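Print this page | E-mail this page
This site uses cookies. By staying on it you agree to our cookie notice.

Play Set-Up Handout: Colour and Sorting at the Table
Posted 5th November by Uliana Boiko

Okay, so before we get to the reading, a few things I jotted down after our last class, mostly about the toy food. I love toy food! It's cheap, it wipes clean, and kids who won't touch a worksheet will happily serve you lunch for ages. For the sorting activity I like one tray as the "kitchen" and plain plates as the "customers", all in different colours.

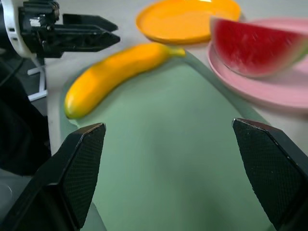 Toy banana on the green tray, with plates behind.

Start with a food every child can name. Let them hold it and talk about it (what colour is it, who had one at recess?) before you ask for any sorting. If you jump straight to "put the yellow one on the yellow plate", you've done the thinking for them.

Next comes the second food, and I'd make it a strong contrast, so red beside yellow. Keep the plates in a row at the back where little arms can still reach, and leave plenty of bare table.

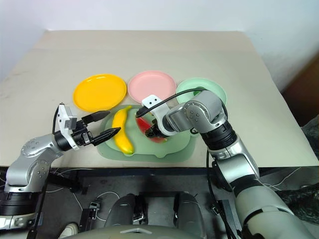
Rafail Sarantis wondered whether a child who puts the red food on the pink plate has got it wrong, and I'd say no, ask them why and write down the answer in their own words. Some of my favourite notes came out of that question.

For next class: read pages 8 to 13 of the Betach booklet and bring one sorting idea that doesn't use colour at all.

Print this page | E-mail this page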